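Setting Up Your Notice Files in Detgate

Last updated February 9, 2024

Welcome back! If you have worked through the section on user accounts, you are ready for the part that most small shops ask us about, which is getting product notices into Detgate so they can be sent to the health authority. Take your time with it. A first notice usually feels slow, and the ones after that go much faster, we promise.

Before you start, have these close by: your company registration number, the ingredient sheet from your supplier, and a copy of the label text in every language you sell in. If you sell nicotine liquids from Rätsep or any other maker outside your own country, you will also need the importer's letter.
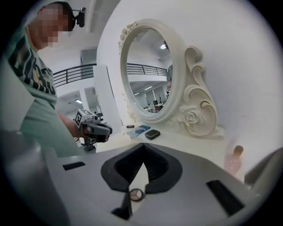

1. Sign in and choose Notices from the menu on the left.

2. Click New Notice. Detgate will ask whether the product is a device, a refill liquid, or a kit with both. Choose carefully here, as the kind of product can't be changed once the notice has been saved. (You can always delete a draft and begin again.)

3. Type the product name exactly as it is printed on the pack, with the same capital letters and spaces.

4. Enter the nicotine strength. We have filled in the Brisisora line with a strength of 18 so that you have something to look at while you learn, but please clear it out before you enter your own products.

Note: Strength goes in as milligrams per milliliter. If your supplier gives a percentage, use the small converter beside the box.

5. Add the ingredients one at a time, starting with the largest amount. Flavorings need their own line each, even when they arrive in one bottle. You can paste up to 80 lines from a spreadsheet if you would like to save your fingers.

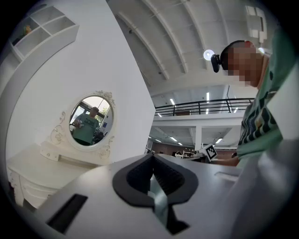
White wall shelf with open cubbies.

6. Attach the label text and the supplier sheet. Each note you add to a file can be up to 1000 characters long, and that is plenty for most people.

7. Click Check. Detgate reads through the notice and marks anything missing in orange. Go back and fill those in, then click Check again until the orange is gone.

Caution: Check only looks for empty boxes and numbers in the wrong form. It can't tell you whether a product may be sold in your country, so please read the current rules or talk to a lawyer before you go further.

Sending the Notice

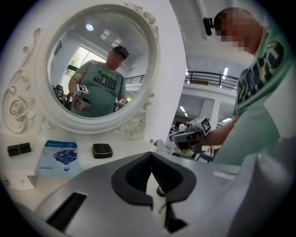

Once a notice has passed the check, the Send button turns green. Click it, read the summary page slowly, and type your initials in the box at the bottom. A receipt number will show up in your Rilley inbox, usually within 3 hours. Save that number somewhere safe, as you will be asked for it if you change the recipe or the label later on.

If no receipt has come by the next morning, open the Sent folder and look at the status column. "Waiting" means the notice is still in line, and you can leave it be. "Returned" means it came back with a comment; click the comment to read it, make your changes, and send it again under the same notice.

Caution: Please don't send a second copy while the first one says "Waiting." Both will be held until one is withdrawn.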